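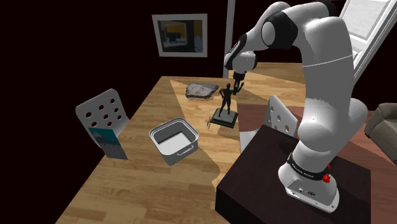

What is an open day at a robot workshop good for, if you don't plan to buy a robot?

It lets you ask the people who write the programs why the arm moves the way it does, and you can watch the same job being tried on a computer before anyone lets the real machine do it.

I went to the open day of Rastalex on 27 March 2019, after my colleague Thitima Meesuk gave me her second ticket. The company is in the Dalsgaard building, on the side where the trucks go in. I walked to the front first and lost ten minutes there. Please follow the yellow signs, they are correct.

We were 124 visitors, divided in groups, and each group had its own colour of sticker. Ours began in the simulation room. I had expected to start with the machines, and I was a little disappointed at first, but this room became my favourite part of the day.

On the big screen they had a virtual room with a long wooden table and a white and black arm beside it. On the table were things of very different shape: an open metal pot, a flat grey slab with a faint carved face or pattern, and a slender black statue with one arm raised. The gripper was pointing down, just above the statue. Our guide said that such a figure is harder than a box. A box has flat sides, but a thin raised arm is easy to hit on the way down – and in the simulation you can hit it as many times as you like and pay nothing.

I asked why they make a whole room, with chairs and a window and even a picture on the wall, when the arm needs only the table. She answered that light from a window changes how things look to a camera, and they want the program to meet this problem early. I found this a good answer.

After that we went to the hall, where 2 real arms were moving parts from one tray to another. It was slower than I thought, and much quieter. One visitor wanted to know how fast it can go at maximum. The technician showed him for a moment, and everybody stepped back.

The lunch was soup and dark bread. I spoke with a man from Orstead who repairs packing machines, and we compared our troubles with old spare parts until the coffee was cold.

In the afternoon there was a talk about the project Flornutstead. I must admit that I didn't follow all of it, as the speaker was quick and the slides were full of small text. The slides will be put on the company's website in April.

If you want to go next time, book early and wear closed shoes. At the hall door they check.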